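The Dishwasher Test

6 min read

My mother-in-law's dishwasher has been running since before my kids were born. It does one chore and does it better than I do. When people ask me if robots are ready for the house, I think of that machine first. We have had robots in the kitchen for decades. They are boxes, they stay put, and we carry the work to them.

The question people mean to ask is different. They want to know when something will carry the work for us. Take the plates off the table, scrape them, load the rack, run it, unload it, put the bowls where the bowls go. I have followed this for long enough to have an opinion, and my opinion is that we are not close, and that the reason is mostly boring.

I spent part of last December at Lakatos, a small parts shop that tried an arm for sorting. Kristóf Veres runs the floor. The arm was bought to take fittings out of a bin and set them in trays. If the bin held one kind of fitting, it did fine. If somebody tossed in a leftover washer or a rag, it stopped and waited. Kristóf figured a person had to walk over 13 times on a normal shift. The person who walked over was Felicidad Dalisay, who used to sort the fittings by hand and now sorted the exceptions by hand.

She did not hate it. She told me it was easier on her wrists. But she also said she could not go do another job in the meantime, and that was the whole point of buying it. The shop kept the arm and gave up on the idea that it would free somebody up.

A house is one long bin of exceptions. I went through my own kitchen drawer while writing this. It has takeout forks, a dead thermometer, rubber bands, a key to something. I can put my hand in there without looking and come out with the peeler. I don't know how I do it, and that makes it hard to teach.

The companies know this. Flenov, which wants to sell a laundry folder to families, has changed its pitch twice. First it folded everything. Then it folded shirts and towels. The version I saw at a demo folded towels, and the towels were all the same size. It took 2 minutes to fold one. I have 40 minutes on a good night for all the housework I am going to do, so you can work out how far that gets me.

Slow does not bother me much. A machine can be slow if it works while I sleep. What bothers me is the need to tidy up before the tidying machine can start. Anyone who has picked socks off the floor so a vacuum could run knows the feeling.

A lot of the practice now happens in simulation, and I think that part is sensible. You can run a grasp 2,000 times on a computer and break nothing. Irén Kocsis, who works on grasping at Wuvura, let me look over her shoulder for an afternoon. I had expected tidy blocks. A lot of what I saw was clutter of odd shapes at odd angles, and I was glad of it, given the state of my drawer. 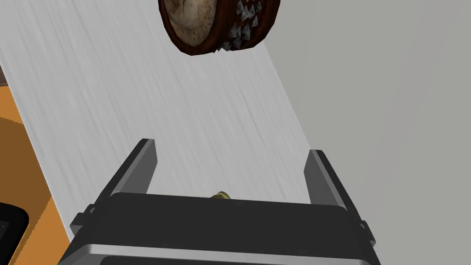
A simulated gripper, open, with a small brass-colored object just past it.

Pick up the little thing. My daughter could do that before she could talk. For the machine it is a chain of smaller problems. Where is it, when your own hand is in the way? How wide do you open? How do you come down on it without shoving it along the surface? Then you have to do it again with a spoon, and again with a spoon that has peanut butter on it.

Irén thinks the picking up will be handled well within a few years. She is less sure about the peanut butter. Simulated objects behave the way somebody told them to, and real ones get sticky or bend. Her coworker Jonatan Ljungberg is more hopeful than she is and says each new round of training carries over to real hardware a bit better than the last. They have been having this argument for a while and I don't think my visit moved it.

I side with her. I would buy a machine tomorrow that cleared the table and did nothing else, if it cleared my table, with the homework and the mail on it. I would not buy one that needs the homework moved first. Until then I would like the sales people to say which towels.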